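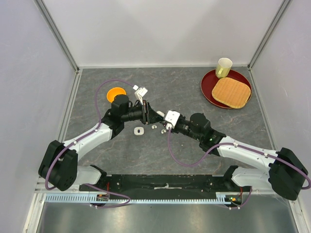 The tray, the mug and the orange bowl

I have been meaning to write about trays for months, and every time I sit down to do it I get distracted by something that feels more important, like the gutters, or the cat's teeth. But it is a wet Sunday, there is a loaf in the oven, and I have a cup of tea beside me sitting on the very subject, so off we go.

It started with my mother's kitchen table, which was enormous and always covered. You never saw the top of it between one Christmas and the next. There were seed packets and library books, a sugar bowl with a chipped lid, the good scissors and the bad scissors, and somewhere underneath it all a wipe-clean cloth with lemons on. I grew up thinking this was simply what tables were for. When I moved into my own place I carried on in the same way, on a much smaller table, and then wondered why I was eating my supper standing up.

It was Birger Viklund who put me right. He had the flat below mine when I lived on Trollmont Terrace, and he used to invite me down for coffee that could have stripped paint. His table never had more than a handful of things on it, and whatever was on it was on a tray. I asked him once if he tidied up before I came, and he looked quite hurt. "It lives there," he said, and lifted the whole lot on to the sideboard so we could spread out the newspaper. Then when we'd finished he lifted it back again.

I went out and bought a tray that same week. It cost more than I'd meant to spend and it was too small, and I learned my first lesson, so let me pass it on. Buy a bigger one than you think you need. A tray that only just holds your mug and your milk jug will have a spoon hanging off it by lunchtime, and then the spoon is on the table, and then it's all on the table. (I still have the little one. It holds keys and stamps in the hall and is very happy there.)

These days I'm firmly on the side of the big round ones, and dark red is a colour I can never walk past. I know red is supposed to be difficult, but a deep red on a grey top looks lovely to me, especially when the grey has those rusty brown veins wandering through it. You get a bit of the red coming up out of the stone, if you see what I mean. On pale wood it can look rather Christmassy, so have a think before December if you don't want to be accused of starting early!

Then the mug. I like a pale one on a dark tray, and that yellow-green, like the inside of a pear, is just about perfect. White inside, please. I've had mugs that were dark all the way through and you can't tell how strong your tea is, and you can't tell how clean the mug is either, and I'd like to know both. I stand mine towards the back of the tray, so my sleeve doesn't catch it when I reach across for something. I lost 2 good mugs to the same cardigan before I worked that out.

Now, wicker. I go back and forth. My sister thinks wicker belongs in the bathroom or on a picnic and nowhere else, and she came all the way from the coast to tell me so. But I do think a smooth round tray wants something woven on it. It's the roughness against the shine, and the tan warms up the red. A rectangular piece with soft rounded corners sits more kindly on a circle than one with sharp ones, and I don't fuss about getting it straight. A bit of a tilt is fine. If it covers half the tray and leaves you a slice of red showing down one side, so much the better.

A word on keeping wicker clean, as I was asked at the market last month. I use an old pastry brush, dry, and go with the weave. For anything sticky I use a barely damp cloth with a drop of washing-up liquid, then leave it by an open window until it's dry right through. Don't put it on the radiator. I did that once and it creaked like a ship ever after.

And so to the orange bowl, which gets a place of its own on the other side of the table, well away from the tray. I did try having everything together and it looked like a jumble sale. A bright orange bowl is a noisy sort of object and it needs room. Put it towards the back, on the opposite side, and the red and the orange stop squabbling and start nodding at each other across the grey. I'd keep lemons in mine, or the post I haven't opened. My neighbour uses hers for nothing at all and says it's the most useful thing in the house, which I've thought about more than I'd care to admit.

The middle of the table I leave alone, as far as I can. It's where the newspaper goes, and the sewing, and last winter an entire jigsaw of a harbour that turned out to be one piece short of a lighthouse.

I wrote to Birger a while back and told him about all this, and he sent a postcard saying he'd given up trays and bought a trolley. So I may have to start again from the beginning.

The loaf needs to come out now. If you've got a favourite tray, or strong feelings about wicker, do leave me a note underneath. I read every one, even my sister's.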